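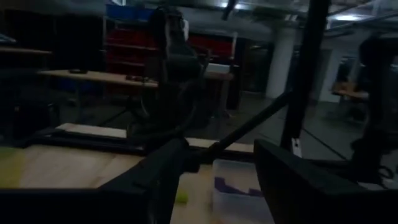 Robot Test Technician (Faults and Safety), Bavedik

Fixed term, full time, on site
Reports to: Gizella Veres, Test Lead
Applications close: 16 July 2022

About the job

Bavedik runs a small lab where robot arms are taught to do simple table work: picking up a ball, putting things in a clear plastic bin, moving a bin from one side of the table to the other. People operate the arms by hand control, the runs are recorded, and the recordings are used to train the software.

We are hiring a technician to help us find the cause of a fault in the grippers and to keep the rigs in safe working order while we do it. The position is new. Up to now fault work has been shared between the operators and whoever was free in engineering, and that has not been good enough.

What went wrong

In autumn an operator let go of the hand control to end a run. The arm stopped, as it should. The gripper did not. It kept closing on the wall of a plastic bin until the bin cracked, and it stayed closed until the power was cut at the post. The operator was standing at the controls and was not hurt. A second person had been about to reach in and take the bin out.

We went back through the logs and found 23 runs where the gripper carried on moving after the stop signal. Most of these were short and had been written down as "slow release" or not written down at all. In two of them the fingers opened again partway through the next run and dropped the part.

Since then, the following rules have been in place:

Hands stay outside the table rails unless the arm power is off and the operator has said so out loud.
Gripper force is held at a lower setting on every rig.
Any late movement of a gripper ends the session, even if it looks harmless.

The fault has come back under these rules. We have ruled out the power supplies. Cable wear where the loops move with the arm is one possible cause, and the way the gripper controller handles a lost message is another. Tobiloba Uzor in engineering has written up what we know so far, and shortlisted applicants will be sent a copy before the interview.

What you will do

Run the stop test on each gripper at the start of the day. One test is 100 open and close cycles with stops at random points, and you stay with the rig while it runs.
Try to bring the fault on deliberately, with different objects, speeds and cable positions, and keep a record that another person could follow.
Inspect, replace and re-route cables on the arms.
Replace gripper fingers and check their alignment.
Take a rig out of service when you think it needs it. You do not need approval to do this. You do need approval to put it back.
Write fault reports in plain language. Operators read them as well as engineers.
Sit in on sessions with new operators and stop them if the rules are not being followed.

You will not be asked to write training software. You will be asked to read log files, and we can show you how.

What we are looking for

You will need:

A trade certificate, diploma or equivalent experience in electronics, mechatronics, instrumentation or machine maintenance
Experience tracing faults that come and go
A working knowledge of lockout procedures
Clear written English
The ability to stand for long stretches and lift up to 23 kg

It would help to have some of these:

Time spent around robot arms, of any make
Basic Python or shell scripting
Experience with serial or CAN bus communications
Training as a health and safety representative

If you come from lift repair, print machinery, packaging lines or something similar, please apply. Our last technician hire came from a bakery equipment firm.

Conditions

The lab is an open concrete-floored room and the lights are kept low for some recording work. There is task lighting for repairs. Safety glasses and closed shoes are required within the marked area. The arms are quiet but the building fans are not, and hearing protection is available.

Hours are regular daytime hours, with an early start on stop test days shared between you and Binta Afolabi, who looks after the operators' schedule. There is no on-call work. The term runs to the end of October and may be extended, depending on whether the fault has been closed.

How to apply

Send a resumé and a short letter to the lab office, marked for Gizella Veres. In the letter, tell us about one fault you worked on that took longer to find than you expected, and what you did along the way. One page is enough — we would sooner read about a fault you never solved than a list of tools you have used.

Interviews will be held at the lab and include a practical hour at a rig with the arm power off. Please tell us ahead of time if you need any changes to the set-up so you can take part.

Questions about the work can go to Tobiloba Uzor. Questions about pay, leave or eligibility can go to Uchenna Okeke in the office.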